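Chapter 6
Counting What the Rain Garden Caught

By the end of this chapter you should be able to read a stormwater report and say which of its numbers were measured, which were modeled, and which were hoped for. The third group is usually the largest.

Start with Drestham. The town sits at the bottom of a small watershed, and its creek runs brown after any decent storm. A plan drawn up there called for 28 rain gardens along the streets above the creek, each one a shallow planted dip meant to hold runoff from the pavement and let it soak in. The report that followed said the gardens "treat 900 gallons per storm." It was a popular sentence. It turned up on the town's website, in two grant applications, and on a sign next to the largest garden.

Where did the 900 come from? A reader has to go to the appendix to find out. It is a design volume: the amount of water the dips would hold if they were dug to the drawn depth, if the soil drained at the assumed rate, and if the curb openings stayed clear of leaves. No gauge was ever put in the ground. The word "treat" is doing a lot of work as well, as nothing in the report says what was in the water before it went in or after it came out.
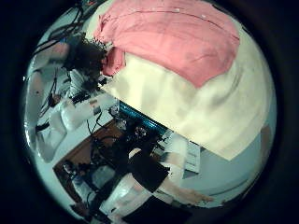

Figure 6.1. Pink cloth and a pale, wrinkled white sheet, with black cables at upper left.

None of this means the gardens failed. They may have done very well. The trouble is that the report can't tell us, and it was written as if it could. Keep that gap in mind. You will meet it again with street trees, green roofs, and porous parking lots.

Privstead makes a useful comparison. The town spent less and built less, but it put a simple level recorder in the storm drain at the foot of Oda Street and left it there for a full winter before any digging began. Mitsuko Tsuji, who ran the monitoring, wrote in her February notes that the first months of data were "dull and worth every dollar." She had a baseline. When the street was later rebuilt with a planted strip 446 feet long, there was something to compare it with.

Even so, be careful. The winter after construction was drier than the one before. Less rain means less runoff, garden or no garden. The Privstead team matched storms of similar size and length from the two winters, which threw out most of their data and left them with a modest result – lower peaks in small storms, and hardly any change in big ones. A modest result with its limits stated is easier to trust than a large one without them.

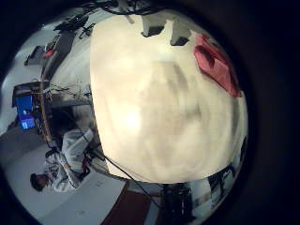
Figure 6.2. Rounded, mottled cream surface, close up, with a red patch at upper right.

We will use three terms from here on. Design volume is what a structure should hold on paper. Captured volume is what it held in a given storm, as measured. Reduction is the difference between what left the site and what would have left without the structure. Reduction can never be measured directly, only estimated, and the estimate is only as good as the baseline behind it.

Upkeep belongs in the same discussion. A garden that takes in silt for a few years holds less water than it did when new, yet its design volume stays in the report forever. The Lindov parking lot, covered in Section 6.3, was credited with soaking up 400 gallons per storm long after its surface had clogged.

Before going on, find a stormwater report from your own area and underline every number in it. Next to each, write down how someone could have come to know it. Leave a blank where you can't tell, and bring the page with you to Section 6.1.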